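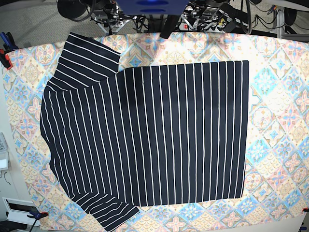
Striped shirt flat on the table, sleeves at the left, one cuff over the lower edge.

3 min read

Ticket 703 - sleeve fold fails, Quintero arm, Natthorpe student project
Status: reopened
Opened by: Nayeli Ibarra

I'm reopening this. It was closed with the note "fixed by new grasp offsets," and I don't believe it. The offsets were tuned on a plain gray T-shirt. Our shirt for the Dolbridge showcase is navy with thin white stripes and long sleeves, and the planner still picks the wrong place to grab.

What happens: the planner finds the body of the shirt without trouble. Then it calls the lower sleeve part of the hem, sends the gripper in too far toward the middle, and folds a bit of both. I ran 83 attempts with the new offsets and 81 of them went wrong the same way. Calling that noise is a stretch.

Suggested so far, with results:

- "Recalibrate the arm." Done twice. No change.
- "The cloth is slipping." It's clamped to the table. I put a pencil mark on the edge and checked it after a full run, and it hadn't moved.
- "Try a plainer tablecloth." Haven't tried it. The pastel pattern may well confuse the edge finder, I'll give you that one, but the bad grabs are navy on navy.
- "Retrain on more data." With what? We have over 700 plain shirts in the set and no striped ones that I can find. Someone from the Dullusden team said they'd share theirs in August, and the showcase will be over by then.

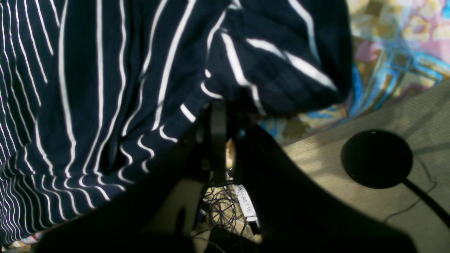
My guess is the stripes. When the shirt is flat they run straight and the planner reads them fine, but once the cloth bunches they bend and run into each other, and I think it takes a crease for an edge. I can't prove it from the logs. The confidence score stays high right through a bad grab, so I've stopped trusting that number too.

Update, May 18, 2018: turned off stripe smoothing in the config, as suggested in the last comment. First 3 runs were good. Then I moved the shirt a hand's width and it went back to grabbing the hem. Please don't close this on three good runs - that's how it got closed last time.

Still need: whoever wrote the sleeve detector to tell me what it does when a sleeve hangs past the table edge. The readme skips it.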